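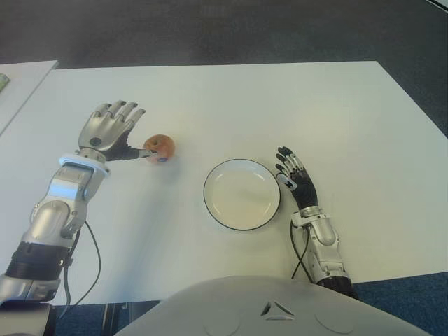

Speaker notes – Getting from a camera frame to a closed hand
Talk for the Oakley software meetup, 2 Dec 2022
Speaker: Lucía Aguirre

Timing: 25 minutes plus questions. If the session before runs over, skip the section on logging and go straight to the retry tree.

SLIDE 1. Title

Say who I am: I work on the manipulation stack at Eltamon, mostly the part between perception and the arm controller. Before that, web back ends for six years. Mention it, the room is mostly back-end people and they will relax.

The talk covers one task: put the apple on the plate. Two arms, two hands, one table. Everything I show tonight is in the service of that one sentence.

Thank Mansa Quaye for the perception slides and Bożena Kwiatkowski for the planner numbers.

SLIDE 2. What the head camera gives us

The head camera looks down at the table. It sees both arms, both hands, a white plate with a thin black rim, and a small red apple. It also sees a good part of the robot's own torso along the bottom of the picture.

Points to make:

White plate on a white table. The rim does most of the work for the detector. With the rim painted over in simulation, the plate detector drops badly, and we only found that out in May when somebody bought a set of plain plates.

The apple is easy on color and hard on depth. It is small, and the left thumb is right up against it. Any segmentation that bleeds by a few pixels gives you an apple with a thumb attached.

There is a blue sticker on the apple. Early on, the color filter treated the sticker as a hole in the fruit and the fitted center moved away from it. We now fit a sphere to depth and use color only for the first guess.

Let people look at this for a bit before moving on.

SLIDE 3. Masking ourselves out

The robot has to know which pixels are robot. We render the arm model from the joint angles into the camera view and grow the result by a small margin. Whatever falls inside is removed from the point cloud before the planner sees it.

Two things go wrong.

First, the cables. A black cable hangs off each arm and runs over the table toward the front edge. The cables are not in the robot model, so the mask does not cover them and they come through as obstacles. For months the planner refused certain low paths with the left arm, and the reason was its own cable.

Second, the margin. Make it large enough to cover the cables and you also erase the apple whenever a finger gets close. That is the moment you need the apple most.

What we do now: a separate cable class in the segmentation network, trained on 1,081 labeled frames. Pixels marked as cable are dropped from the obstacle map but kept in a "do not press down here" layer. Chaimae Filali did the labeling tool. Credit her by name, she will be in the room.

If asked why we didn't model the cable physically: we tried. It was too slow for the loop and it was wrong by several centimeters anyway.

SLIDE 4. Calibration

Short slide. Two numbers matter: where the camera is relative to the torso, and where each hand is relative to the camera. The first one drifts when the neck moves. The second drifts when someone swaps a hand.

The two hands are different on the outside as well. The left one is silver, the right one is mostly black with silver joints. The mask handles both, but the fingertip detector was trained on silver fingers and had to be retrained before it would find the dark ones.

Say that calibration is now a startup step. It takes 153 seconds. People complained. They complain less than they did about dropped fruit.

SLIDE 5. The pipeline

Read the boxes left to right, don't explain each one:

Camera frame and joint state, matched by timestamp
Self mask and cable mask
Object poses (apple, plate)
Grasp candidates
Arm choice
Motion plan
Execution with contact checks

The boxes talk over Stelovlow, our internal message bus. It is nothing special. It has typed messages, one writer per topic, and it refuses to deliver anything older than the limit you set. That last feature caught more bugs than any test we wrote.

Timestamp story: the camera driver stamped frames when they arrived, and the arm driver stamped joint angles when they were measured. While the arms sat still, everything lined up. Once an arm moved, the mask trailed behind the real arm and left a ghost forearm in the point cloud. The planner then planned around the ghost. Fixing the stamp was a one-line change. Finding it took Mansa two weeks.

SLIDE 6. Which arm

Someone always asks this so put it in the talk.

The apple is on the left hand's side. The plate is between the hands and a bit nearer the right one. A person would use the left hand and not think about it. The planner has to score it.

Score has four terms: reach distance, clearance from the other arm, how comfortable the joints are at the end, and whether a handover would be needed. We started with only reach distance. That picks the near hand every time, including when it is so near that the thumb is already at the apple and there is no room to open the fingers around it.

So the first motion of the left arm is often backward. Lift, retreat, open, come in again from above. Visitors think the robot has changed its mind. It is the approach segment, and it is in the plan from the start.

Handover is switched off for this task. It works in simulation. On the real arms I would not show it yet.

SLIDE 7. Grasp candidates

We generate grasps by sampling around the fitted sphere and throwing away the ones that hit the table, the other hand, or the plate. For this task we looked at 766 candidates in a typical run before filtering. Most die on table clearance, because an apple is low and the fingers are long.

The thumb is the awkward part. It comes in low and flat over the table while the four fingers come from higher up. If you close everything at the same speed, the thumb arrives first and pushes the apple away. So the closing profile is per finger. The thumb moves to a fixed position and stops, then the fingers bring the apple to the thumb.

Essam Sqalli wrote the closing profiles by hand, one per object size. We have a learned version. The handwritten one still wins on small round things.

Pause here and take a question if there is one.

SLIDE 8. Motion plan

Both arms rest on the table at the start of the task, and that is a problem for a normal planner. It sees an arm in contact with an obstacle and reports that the start state is in collision. Then it stops.

Common fix: ignore table collisions. Do not do this. We did, and the elbow went where you would expect.

Our fix: allow only the contacts that exist at the start, link by link, and cancel each permission as soon as that link has moved clear. Bożena's version is 2 files and has hardly changed. She wants to publish it with the Noda planner wrapper – say that the date is open, don't promise one.

The torso needs a mention too. The shell is wide and rounded and reaches over the front edge of the table in the camera view, so the near part of the table is hidden. We mark that strip as unknown. Unknown counts as occupied for fast motion and as free for slow motion. People argue with me about this at every talk, so leave a minute.

SLIDE 9. Contact checks

Closing the hand is not the same as having the apple. After closing we look at three signals: finger positions compared with the commanded ones, motor current, and whether the sphere fit in the camera moved with the hand after a small lift.

Any two of the three is a pass. Motor current alone is useless with a light object. The camera alone is weak, as the fingers cover most of the apple by then.

If the check fails, we open, go up, and look again from the beginning. We don't try to fix the grasp while holding on. We had code for that and deleted it.

SLIDE 10. Logging (skip if short on time)

Every run writes one file: frames, masks, joint states, every candidate with its score and the reason it was rejected. The rejection reason is the part I would tell anybody to copy. "No plan found" cost us days. "No plan found, 94 percent rejected for table clearance" tells you to go check the table height.

Replay uses the same binaries as the robot. No special offline mode. If a box behaves differently on replay, the box is reading a clock it shouldn't.

SLIDE 11. Retry tree

Draw this on the board if there is one, the slide is too small.

Top: look. If there is no apple, move the hands aside and look once more. If there is no plate, stop and ask the operator.
Then: grasp. On failure, next candidate, then next arm, then stop.
Then: place. Aim for the center of the plate. Keep the fingers above the rim on the way in. Release low, since apples roll.

The limit on each branch is set in a config file and printed at startup. We used to have it in the code, in four different places, with different values.

SLIDE 12. What still doesn't work

Keep this one plain.

Two objects touching each other. The sphere fit picks a spot in between.
Shiny plates. Depth returns holes.
Cable snags. We detect the cable but can't tell when it is about to catch on the table edge. Right now the check is a person standing next to the robot with the stop button.
Anything that needs both hands at the same time.

SLIDE 13. Questions

Likely ones:

Why not train one network end to end? We run one on the side. It is better at reaching and worse at telling us why it stopped. Happy to talk after.

What rate does the loop run at? Planning happens once per attempt. The contact checks run with the hand controller, and that is the fast one.

Can we have the code? The bus, no. The mask tool, yes, ask Chaimae. The planner part, see slide 8.

Bring: laptop, adapter, spare adapter, the printed retry tree.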